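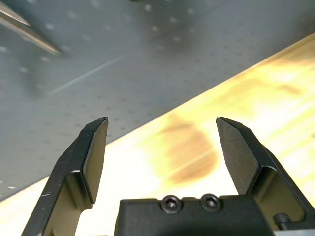
The Skodach Open Bench is a yearly open day held each November at the Skodach robotics workshop, a low building on the edge of the old Barros mill yard. It is best known for its tool board demonstration, in which a two-armed robot handles ordinary hand tools at a wooden table while visitors stand close by and ask whatever comes into their heads. The day also takes in a tour of the machine room, a repair corner for small household gadgets, and a talk in the canteen that has a fond local reputation for running well past its time.

Background

The workshop began as the testing arm of Mornetti, a maker of packing machinery, and for its first years the public had very little reason to go near it. Neighbors did, however, keep stopping at the gate to ask what went on inside, and in the end the staff decided that it would be friendlier to open the doors for a day than to go on explaining things through a fence. The first Open Bench drew 200 people, a good many of them families from the streets just behind the yard, and the coffee was gone before noon. Later editions were larger, and the best attended so far brought in 900.

The name comes from the workbench itself, which in the early days was rolled out into the loading bay so that everyone could gather near it. It has long since moved back indoors, but the name had settled in by then and people were attached to it.

The tool board demonstration

The main attraction is a session known as Tadex, after the in-house software that the workshop uses to plan arm movements. It is built on everyday things that most visitors will have in a kitchen drawer or out in the garage: screwdrivers, pliers, scissors, rolls of tape. A gray pegboard stands behind the table, with hooks and a black cup for tools, and the robot works between the board and the tabletop with a gripper on each arm.
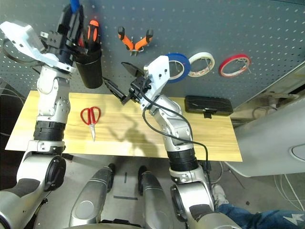

Harish Bisht wrote in the guest book that he had come expecting speed and had ended up enjoying the slowness far more, and that his daughter had spent the whole drive home putting pens into a mug with two fingers. Similar remarks turn up all through the book, which is kept on a stand by the door and is well worth a few minutes of anybody's time. The pace is set low on purpose, and the presenters like to leave long quiet stretches in which people can simply look.

Hand tools make a good subject for this sort of session, awkward as they are. A screwdriver wants to roll, and its shaft is a poor thing to hold it by – the handle is the natural place, but then the tip has to be brought around to point where it is needed.

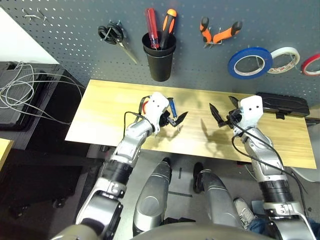

Scissors are harder again. The handles are wide and full of holes, the blades are narrow, and a pair that has been left a little open will behave quite differently from one that is closed. Presenters usually spend a good while on this, and they are happy to talk about grips that failed in rehearsal as well as the ones that went nicely. Parents of small children tend to nod along at this point.

The question of where each tool belongs is also part of the talk. A cup is forgiving and takes a tool at nearly any angle, while a hook asks for a loop or a handle to be lined up with some care, and the presenters will gladly go back over the difference as many times as they are asked.

Visiting

Entry is free, and the doors open at ten in the morning. The machine room tour leaves from the front desk, and the canteen serves soup and rolls for as long as they hold out.
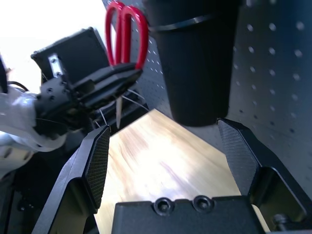 Can children come along to the demonstration?

Children of any age are welcome, provided an adult stays with them for the whole session.

Parking in the mill yard is limited, and the workshop asks drivers to use the field across the road, a walk of 700 feet along a paved path. Strollers can be left inside the front door. The bus stop by the old gatehouse is closer, and the guest book stand is just past the coat racks on the left.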